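Hi Renata,

Time for the February update on the Borora live album, and there's a lot to tell you (mostly good, I promise).

We recorded all 4 nights at the Rinport, and the band got looser every evening. Gitau Nyanda's bass solo on the third night runs close to nine minutes and I don't want to lose a second of it. Youssra Abdelaziz sang on the last two nights, and her slow version of "Unar" is the best thing we've got – I've already told everyone it's opening side two. The house holds 138 and we had 100 on the first night, then sold out the other three.
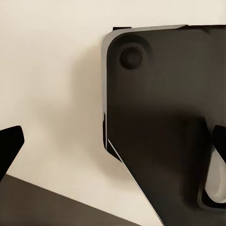 Mixing is where we've slipped. Cyprian Szulc has finished five tunes out of eight, but the piano mics picked up a lot of cymbal on the first night and he's been cleaning that up by hand. I'd say we're two weeks behind the schedule I sent you in the fall. Ramil Cruzado wants to re-edit the ending of "Urbańczyk" too, and I've said yes as long as it's done before mastering.

On money, the piano tuner came every afternoon instead of twice, so that line is over by $615. I'd like to cover it from what's left in travel, if you're okay with that – could you let me know before I book the mastering session?

Rough mixes of the five finished tunes are coming to you separately. Play the Youssra one first!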